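## 4. Checking a shared picture before you publish a verdict

This section assumes you have installed Skeltine, signed in and opened a case (section 3). It covers pictures sent in by readers with a claim attached. Video is dealt with separately in section 6.

Read the cautions first. Skeltine gives you a match score, and people tend to treat that number as an answer. It measures how alike two files look. It has no idea whether the words written over the picture are true, and we would be wary of any tool whose makers said otherwise.

**Caution:** Do not paste a match score into a published article. Readers will take it as a percentage of truth.

### 4.1 Save the claim

1. Open the case and choose **Add claim**.
2. Type the message exactly as it was shared, spelling mistakes included. If it came in another language, enter the original and put your translation in the second box.
3. Paste the address of the earliest post you have. Tick **Earliest known**. Leave **Earliest** alone unless you can prove it, and you almost never can.
4. Press **Save copy**. Posts get deleted once people start asking about them.

**Note:** The claim box holds 3,000 characters. Longer forwards have to be split in two, and the second part will not be searched unless you tick **Include part two**.

### 4.2 Run the search

1. Drag the picture into the search panel. Use the largest version you can find. A screenshot of a screenshot will bring back plenty of rubbish.
2. Trim off any borders, captions or phone status bars with the **Trim** tool.
3. Choose your sources. Rao searches news archives. Stultico searches shop pages and adverts, and is the one to use when a post says a company is "promoting" something.
4. Press **Search** and wait for both bars to fill. Results appear early, but the order changes until the search is done.
5. Run it again with the picture flipped left to right. The automatic flip option misses some copies, so do this by hand.

**Note:** In our own trial Rao and Stultico returned 1,919 results between them for one batch of reader pictures. After we opened every page, 714 were worth keeping. Most of the rest were the same post copied from site to site, which looks like support and is no such thing.

### 4.3 Read the results

1. Sort by **Date found**, oldest first.
2. Open each page you mean to rely on. The date shown in the list is when the search source first saw the page. It may be years after the picture was taken.
3. Compare the fixed details: signs, buildings, folds in clothing, hands. Use **Side by side** and zoom in on both.
4. Look for what has been left out. A cropped advert, or a still taken from a longer film, can be perfectly real and still mislead.
5. Write to whoever first published the picture. Log the message under **Contact**, with or without a reply.

**Caution:** "No matches" means no matches in the places searched. It does not mean the picture is new, and it certainly does not mean it is genuine.

### 4.4 Choose a label

Skeltine will suggest a label once you have two sources marked **Opened**. Treat the suggestion with suspicion. It is worked out from the tags you have set, so if you tagged in a hurry it will hand your hurry back to you looking official.

1. Press **Clear suggestion**.
2. Pick a label yourself: **False**, **Altered**, **Missing context**, **True** or **Not proven**.
3. Fill in **Reason** in one plain sentence. If you cannot, choose **Not proven** - it is there to be used.
4. Send the case to a second reader. The Zascombe add-on can do this for you, though it will also let you name yourself as the second reader, so check the field.

### 4.5 Filing several pictures together

1. Select the pictures in the tray and press **Group**.
2. Leave soft or blurred pictures in the group, but do not rely on any lettering you think you can read in them.
3. Give the group one caption and check it against each picture in turn.

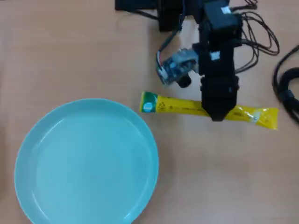
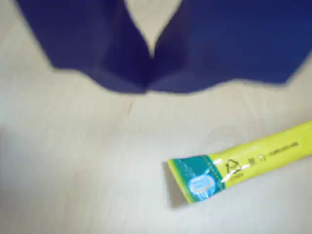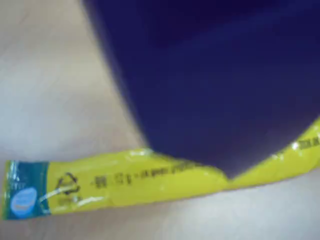 *Pale tabletop in each.*

If the group will not save, one of the pictures is probably still attached to another case. Open **Tray > In use** to find it, release it there, and press **Group** again. Corrections to a published label are covered in section 5.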